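Workshop notebook -- Wodik cell, plug and socket task
Print this entry | E-mail this entry

Sunday, from 14:00

Continued the recording with the two arms. The task is still the same: take the adapters and the power strips, move them, put the adapters into the sockets. Nerys was leading in the first part and I was leading after the break. Our goal for June is 2,000 accepted episodes and this morning the counter showed 1,010, so we are a little past the half.

I changed one rule in the operator sheet. Before, the operator could choose any adapter first. Now the first adapter is given by the prompt, by color, and the two greenish colors must be called "mint" and "teal" always. Last week one operator wrote "green" for both, and Rhiannon had to relabel a full batch by hand. I do not want to repeat this. 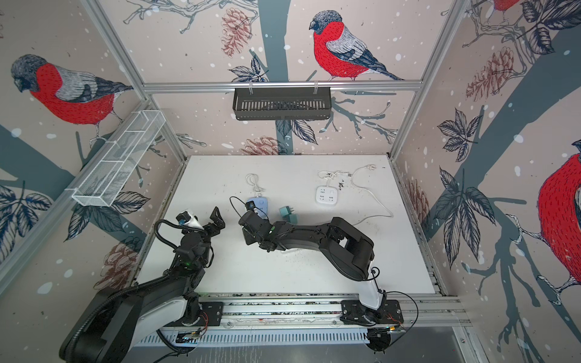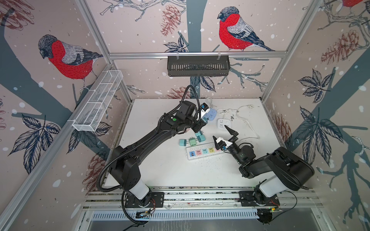

Cell views, both arms over the table.

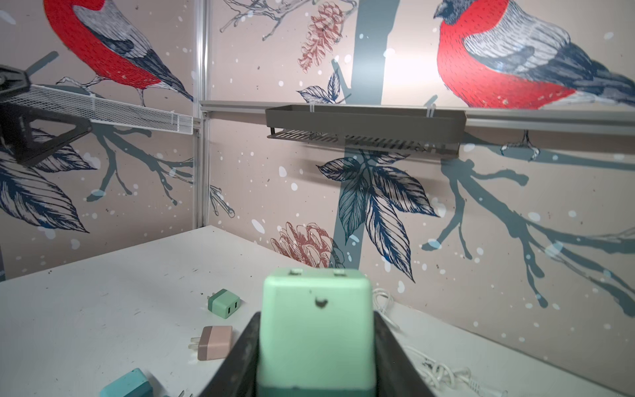 Wrist view, the mint adapter in the fingers. 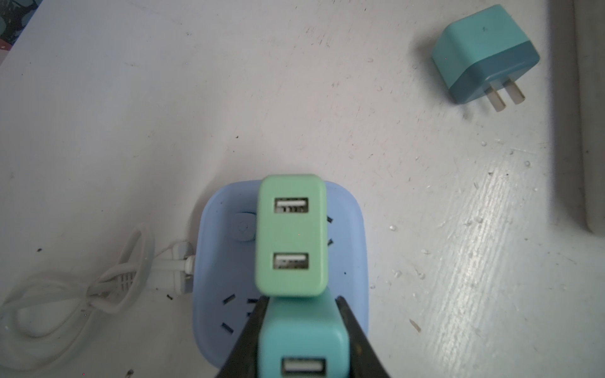 Wrist view again, mint on the light blue strip and teal in the gripper.

I rejected 4 episodes from the afternoon. In two of them the operator stopped for a long time above the socket before going down, and I am afraid the policy will learn the waiting. In the other two the adapter was pushed with the side of the finger until it turned. It is a useful skill maybe, but it was not in the prompt, so I moved them to the folder "recovery" and did not delete them.

About the prongs. When an adapter lies on its side, the operator needs to regrasp almost every time. Nerys prefers to do it in the air, passing it from one arm to the other. I prefer to put it down and take it again. We agreed to keep both styles, but each one gets its own tag, "handover" or "table". Sayce can then train on them separately and we will see which one is easier to learn.

The Jusia export script still writes the wrist streams with a wrong start time when the recording is paused. I wrote to Cidbridge and there is no answer yet. Until it is fixed: do not pause. Stop the episode and begin a new one.

To do:
- wipe the table top before the next session
- new prompt list, with more prompts for the left arm
- ask Rhiannon if the "recovery" folder should be inside the same export

Stopped at 18:20.

Comments

Rhiannon Dafis: Please keep "recovery" outside of the export, I will merge it later. And thank you for the color rule!!

Nerys Harries: I still think handover is faster. For the prompt list, can we add "take the nearest one"?

Rhiannon Dafis: Nearest to which arm? Then it must be written in the prompt.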